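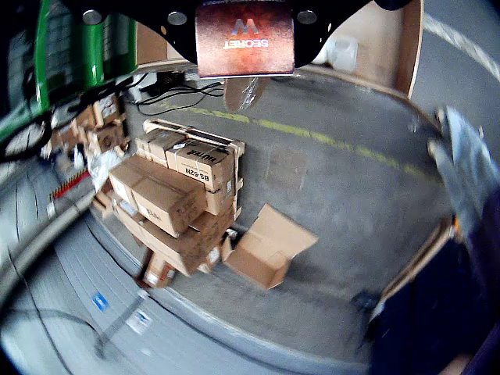 Nouhaila El Ouafi wants to know why the things we order always seem to come in a box, and why that box is often sitting inside another box. Her own jar of paints came in three layers, she says, and it took her longer to open them than to paint a picture!

Brilliant question. Boxes are so ordinary that we flatten them and put them out for recycling without a second look, but a good cardboard box is a very clever piece of paper. So let's pull one apart (in our heads for now, and for real at the bottom of the page) and see how packing works.

What is cardboard made of?

Paper! The sort used for parcels is called corrugated cardboard. Corrugated means wavy. If you look at the cut edge of a parcel box you'll see a flat sheet on the top, a flat sheet on the bottom, and a wiggly line running between them like a row of tiny hills. That wiggly line is a third sheet of paper, pressed into waves and glued in place.

The waves are where the strength comes from. Try standing a flat piece of paper on its edge and it flops straight over. Now fold it backwards and forwards like a fan and try again. It stands up, and it will even hold up a light book if you're careful. The waves in cardboard do the same job, and the little tunnels between them are full of air, so the box stays light to carry and has a bit of squash in it when it gets bumped.

Thin card, like the sort round a tube of toothpaste, usually has no waves at all. It keeps its shape nicely and it's lovely and smooth for printing on, but it would have a hard time at the bottom of a big pile.

Why a box inside a box?

The two boxes have different jobs. The inside one is for you. It tells you what you've bought, it may have instructions on it, and it's often bright and shiny with a picture or a pattern. The outside one is for the journey. It's usually plain brown and it's allowed to get scuffed, scraped and covered in labels.

Think of a parcel going from Drerkavville to Lindsay. It might be lifted, stacked, driven, unloaded, stacked again and finally carried up somebody's path in the rain. All those knocks land on the brown box first, and the pretty carton inside stays neat — with any luck!

Sorting before packing

Before anything goes into the big box, it helps to have the things you're packing close by where you can see them. Shallow trays are very good for this. You can make one by cutting down the sides of an old box, and if you put a couple of them side by side on a table you've got a sorting station. A bottle can lie in one of them without rolling away under the furniture.
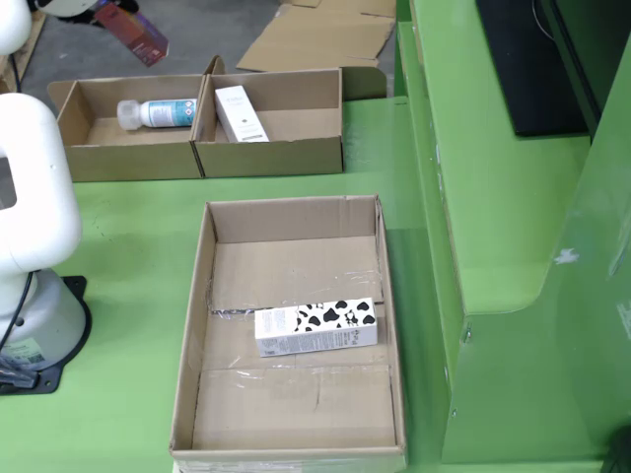

Bottles need a bit of extra thought. Check that the cap is done up tightly, and if you're sending one in the post, pop it in a bag as well, so that a leak can't reach the rest of the parcel. Round things like to roll and flat-sided things like to stay put, so a packer will often use the flat-sided ones as walls to keep the round ones still.

Sort by weight, too. Pick things up one at a time and guess which is heaviest. You can be fooled, as a big carton of cereal weighs much less than a small tin of beans. My cousin at Lorkanach school did this with her class and they argued over a bag of marshmallows for 5 whole minutes.

What goes in first?

Heavy and wide things, nearly always. They make a steady floor for everything else. A long carton can lie down flat on the bottom, and the lighter bits can go beside it or on top. If the long carton has a cow pattern on it, so much the better, in my opinion. I have a soft spot for packets with cow spots.

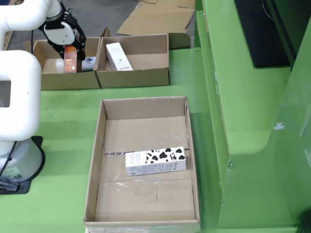

What holds the bottom shut?

Tape, usually! A flat-packed box arrives squashed like a pancake. You push it open into a square tube, fold in the short flaps, fold the long flaps over them, and then there's a seam where the long flaps meet. Run a strip of tape along that seam and the floor can't drop open when you lift the box.

Clear tape is shiny and rather noisy (the screech it makes coming off the roll is one of my favourite sounds, though our cat disagrees). Press it down firmly with your hand from one end to the other. Wrinkles aren't a disaster, but a flat piece sticks better, as more of the glue touches the cardboard.

While you're filling the box, leave the top flaps folded right out. They're much less trouble that way, and you can look straight down and see which spaces are still empty.

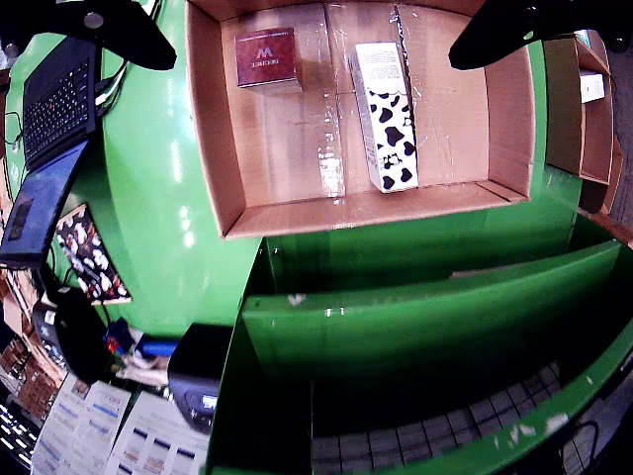
Empty space is a packer's puzzle. If there's a gap, the things inside can slide into it every time the box is tipped, and they'll knock into each other. You can fill a gap with scrunched-up paper, or you can turn the packages round and see whether they fit together more snugly. I can spend ages on that part. It's a jigsaw with no picture on the lid!

Try it yourself

You'll need an empty cardboard box, 5 things from the kitchen cupboard that won't break, and some old newspaper. Ask a grown-up before you borrow the food.

Put your 5 things in the box any old how. Close the flaps, hold them shut and tip the box gently from side to side. Listen to the clatter!

Now take everything out. Put the heaviest in first, fit the rest round it and stuff newspaper into the gaps. Tip the box again. Is it quieter? Keep moving things until you can hardly hear them.

Then unpack it, put the beans back where you found them, and peel a corner of the box apart to look for the waves. A corner that has been dipped in water for 2 minutes comes apart most easily. Do that bit over the sink.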